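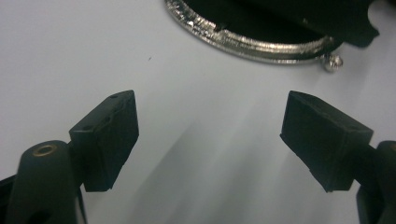

Black coin purse with silver frame, on the white table

Tanow Island Hops – traveller support
Ticket 908
Subject: Return leg missing from booking, Provon to Varkeck
Opened: 09/01/2022
Status: Solved

First message

Hello! I've booked the little morning plane from Provon to Varkeck and I can't tell you how much I'm looking forward to it. I've wanted to see those islands from low down ever since I took the ferry across and spent the whole crossing staring up at the planes going over. The outbound flight shows up perfectly in my account but the return has vanished. I paid for both (438 in total, and the card has been charged for the full amount). The confirmation email lists both legs too. Could you have a look?

What I've tried so far:
Logged out and in again. No change.
Opened the booking on my phone instead of the laptop. Outbound only.
Typed the booking code into the "find my trip" box without logging in. Outbound only, and the weight form asks for my details twice, which may be a clue!

Reply from support

Thanks for such a clear list, it saves a lot of to and fro. I can see both seats on our side, so you do have a way home. The return is sitting under a second booking code because it stops at Chettiar on the way back, and our website treats flights with a stop as a separate trip. The two codes ought to be linked and yours aren't. Please don't book again, or you'll be charged twice.

Could you tell me whether the weight form went through? We need body weight and bag weight for every passenger on the small planes, and an unfinished form can hold up the link.

Second message

A stop at Chettiar! I had no idea, and I'm delighted. Do we get out, or stay in our seats? I'd love a look at the airstrip.

The form: I filled it in once and it said "saved", then it came up again blank. The second time I put my bag in as 99 kilos by mistake (it's 9, I leaned on the key) and got a red message saying to contact the desk. I closed the page at that point.

Reply from support

Found it. The 99 did go through, and the system put a hold on the return leg. I've changed it to 9 and taken the hold off. Please try these in order:

1. Log out everywhere, phone included.
2. Wait for the new confirmation email before logging in.
3. Open "my trips" and pull down to refresh. You should see 3 lines: Provon to Varkeck, Varkeck to Chettiar, Chettiar to Provon.
4. Don't fill in the weight form again, even if it's offered.

At Chettiar you can usually get out and stretch your legs while the bags are sorted, but it's up to the pilot on the day. Seats are given out at the steps according to weight, so I can't reserve you one at the front.

Third message

All three lines are there! The form did pop up again and I left it well alone. I've printed both codes in case the phone goes flat. I'll happily sit wherever I'm put, every seat has a window as far as I can tell from your plan. Roll on February!

Note added by support

Both codes now linked by hand. Blank form after saving passed to the website team. Closed with the customer's agreement.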